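Tierney weekend, the folk and brass one in Nonport, is back in March. I've been going for years and people keep messaging me the same questions, so I'm putting it all in one thread. Long one. Mute me if you don't care about accordions.

First, what it is. Two days of music across three rooms in the old part of Nonport, all within a short walk of the harbour. Brass bands in the daytime, folk and dance music in the evening, and sessions in the pubs after that until they get told to stop.

It used to be one day in one hall. The second day was added when the hall got too full for anyone to dance. The third room came later and is the smallest and my favourite.

The small room is above the Pivari, the cafe on the corner by the slipway. It holds 90 people and they do stick to that. If you want to hear anyone up there, be on the stairs half an hour before. There is no reserving and a weekend ticket doesn't get you in ahead of the queue.

The main hall takes a lot more and you can nearly always get in. Sound is good from the middle back. At the front on the left you get mostly tuba.

Tickets. A weekend ticket is 100 euros this year. It was less last year and there has been grumbling. Day tickets go on sale later and only if there are any left. Under twelves get in free with an adult but still need a ticket, so add them when you book.

Programme. Julard are closing the first night. If you haven't heard them, they're a nine-piece with two accordions, a hurdy-gurdy and a lot of low brass. I saw them in a tent two summers ago and they played well past their slot.

They've got a new record out which is slower than the first two. I don't know how much of it they'll play. The closing slot at Tierney is normally a dancing slot, so I'd guess mostly the older stuff.

The second night closes with the big band made up of players from all the visiting brass bands. They get one rehearsal, in the afternoon, and it's open to the public. I'd go to the rehearsal over the concert if you can only do one. Same tunes, more stopping and starting, and you hear how the parts fit.

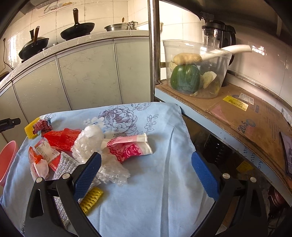

Daytime brass starts at ten in the morning in the main hall. Each band gets twenty minutes and the changeovers are quick. The programme sheet is accurate until lunch and then runs late for the rest of the day. Plan for that if you're trying to get across to the small room for something in the afternoon.

Getting there. The train takes you to the top of the town and it's downhill all the way to the harbour. The last train back leaves before the last act finishes. This happens every year. Either leave early or book a bed.

Beds. Most of the guesthouses by the water are gone by now. Try the streets behind the station, which are cheaper anyway and quieter at two in the morning. I paid 169 for two nights last time, with breakfast, in a room with a sink and a view of a car park. It was fine.

Driving is possible but the harbour road is shut to cars both days. Use the car park by the sports ground and walk. There's a shuttle bus, but I've only ever seen it going the other way.

Food. The stalls outside the main hall do fried fish, soup and pancakes. Queues are worst in the hour before the evening concert. The Pivari kitchen closes at six because they need the stairs clear for the small room.

Several stalls only took cash last year. There's one cash machine near the harbour and it had run out by the first evening.

Sessions. If you play, bring your instrument. The two pubs on the square both have open sessions from eleven at night. The one with the green door is faster and louder. The other one will let you start a tune even if you only know four. Ask before you sit down in a chair with a case under it.

Workshops are in the school on the first morning. Beginners' accordion, reading brass parts, and dance steps for people who will be dancing that evening and would like some warning. They cost extra and you book at the door. The dance one has no upper limit, the others do.

Someone asked about access. The main hall is step-free and has a space kept at the side near the stage. The small room is up two flights with no lift. They put a speaker downstairs in the cafe last year so you could hear it from there, and I've been told they're doing that again.

Someone else asked if it's all right for small children. Daytime, yes, lots of them. Bring ear defenders, the hall is loud with a full band in it. Evenings get packed and I wouldn't take a pushchair in.

Weather in March is what you'd expect by the sea. The queue for the main hall is outside with no cover. Wear a proper coat. There's a cloakroom, but it fills up early.

Correction to the post about the small room: it's weekend ticket holders only on the second evening. Day tickets won't get you up there that night at all. Sorry, I had that from last year's sheet.

And to the person asking about Julard, yes, it's the full line-up, both accordions. They're on at half past ten in the main hall.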